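Caring for Small Collectible Figures at Home: Cleaning, Storage and Display

Plastic mini-figures, blind-box toys and small vinyl figures don't need much attention, but they do pick up dust, skin oil and yellowing if they're left alone for years. These are the methods I use on my own shelves. I have over 200 figures out at any one time and more in drawers, so everything below has been tried on a fair number of them.

Dusting

Use a soft makeup brush, the kind sold for powder. Start at the head and work down. A paintbrush is fine too if the bristles are soft and it has never been used with paint. Canned air works for deep folds and hair, but hold the can upright and keep it a foot away. Tipped over, it can spit out cold liquid that clouds clear plastic.

Do the shelf after the figures, with a barely damp cloth. Let it dry before anything goes back on it.

Set up on a wide flat surface when you do a big batch. A dining table is good. A bed is better if you drop things, as long as the cover is plain and light colored so small parts show up.
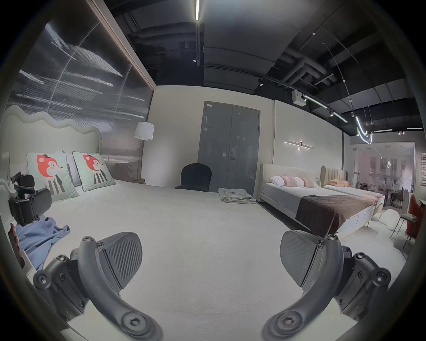
A plain white bedspread

Keep accessories with the figure they came from. I use an ice cube tray, one figure's parts per hole. Egg cartons shed bits of paper and I stopped using them.

Washing

Printed plastic figures can be washed by hand. Use lukewarm water and one drop of dish soap in a bowl. Never put them in the dishwasher, and don't run them in the washing machine in a sock, whatever the forums say. The printing survives the first time and comes off the third.

1. Take off hair, hats, capes and anything held in the hand.
2. Leave the arms and legs on. Pulling them out loosens the joint.
3. Soak the plastic parts for 8 minutes.
4. Go over the creases with a baby toothbrush. Stay off the printed areas.
5. Rinse in a second bowl, not under the tap. Small hands go down drains.
6. Stand everything on a towel overnight, away from radiators.

Stickers are different from printing. If a figure has a sticker on its chest or shield, wipe around it and don't soak it at all.

Fabric capes get creased. Dampen the cape slightly, lay it between two sheets of paper towel and leave a heavy book on top until morning. Don't iron it. Some capes have a coating that melts.

Sorting by color and type

After a wash is a good time to sort. Lay a plain sheet down, group the figures by series, and check each one for cracks along the side of the torso and under the arms. A cracked torso will only get worse if you keep taking the arms off, so put that one on the display shelf and leave it there.

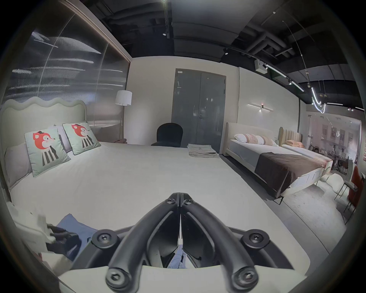
Bed with a smooth white sheet

Write down what's missing as you go. My list is in a school notebook with one line per figure. Trygve Tveit, who I trade with, keeps his on index cards and can find anything in a minute, so I may switch.

Storage

For figures that aren't on display, I like shallow drawers over deep bins. In a deep bin the bottom layer gets scratched. The Lutov drawer units are the right height for standing figures with hats on. Akolgo makes a cheaper tackle-style box with movable dividers. It's fine, but the latch is stiff, so open it on a table.

Keep boxes out of the attic. Heat warps soft vinyl and makes it sticky. A closet on an inside wall is the best spot in most houses. I go through mine in October and change the silica packets, 3 to a drawer.

Don't wrap vinyl in colored tissue or leave it touching rubber bands. Both leave marks that won't come out.

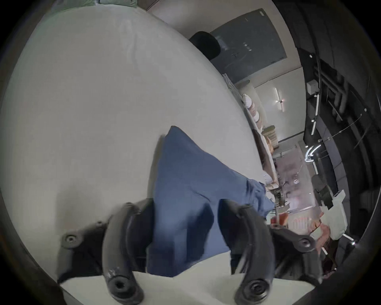
Display

Keep shelves out of direct sun. White and light gray parts yellow first, then blue goes greenish. A window film helps a little, and moving the shelf helps more.

For lighting, use LED strips and put them at the front edge of the shelf, pointing back. I have the Lusex ones. They stay cool enough to touch after a whole evening.

Figures that fall over can be fixed down with a pea-sized bit of museum putty under one foot. Cloltura putty peels off clean from painted shelves but leaves a faint ring on raw wood, so put a strip of clear tape down first.

Stairs made from scrap wood let the back row show. Cut them an inch and a half deep and paint them the same color as the shelf. Sand with 200 grit before painting, and wait two days before any figure stands on the paint.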